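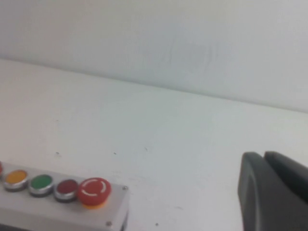 Radomir Berisha wrote back on the ticket to say the hum was almost certainly not the fridge, and would I please stop unplugging the fridge. Fair enough! I'd done it three times by then and lost a tub of ice cream.

3 min read

So, starting over. The problem is a low hum in the apartment that comes on at night, stays on for a while, and quits. It's been happening since I moved into Brollwood, unit 603, and I opened a ticket with the building office after the first bad week. I'm keeping my own log too, mostly so I don't repeat myself every time I call.

Tried so far:

Fridge off. Hum still there.
Everything off at the breaker panel. Hum still there, and the oven clock has been wrong ever since.
Bathroom fan taped over. No change at all, and the tape took some paint with it.
Ear against the wall in the hallway. Louder! Much louder than in the bedroom, which surprised me, as the bedroom is where it keeps me up.

I put all that in the ticket and Radomir asked what the hot water was doing when the hum started. I had no idea. So I stayed up with a glass of water and a phone app that shows sound levels (I know, I know, those apps aren't exactly lab gear). It read 52 when the hum was going in the hallway. Then it dropped off to nothing much and I went to bed feeling like a detective.

Next night I ran the hot tap as soon as it started. The hum changed pitch. Turned the tap off, pitch went back. I did that a bunch of times, probably more than the neighbors liked.

Radomir's answer was that the building has an Ondau recirculation pump in the basement, feeding a riser that goes up behind my hallway, and that one of the pipe clamps may be touching the framing. The pump runs on a timer — that would explain the on and off. He asked for access to the closet panel and I said any time, please, come at dawn if you want.

He came by in the afternoon and took the panel off. One clamp had lost its rubber liner and the pipe was sitting bare against the bracket. He wrapped it with a strip of foam as a stopgap and ordered the proper liner from Canbridge. He also turned the pump down a notch from the basement.

First night after: still a hum, a lot softer. App said 59 at one point, but that was me dropping the phone. In the bedroom I can't hear it with the door closed.

Ticket stays open until the liner gets here. I still need to fix the oven clock, and the paint.

Questions about a ticket? Contact the Brollwood building office. © Brollwood Residents' Page. Back to top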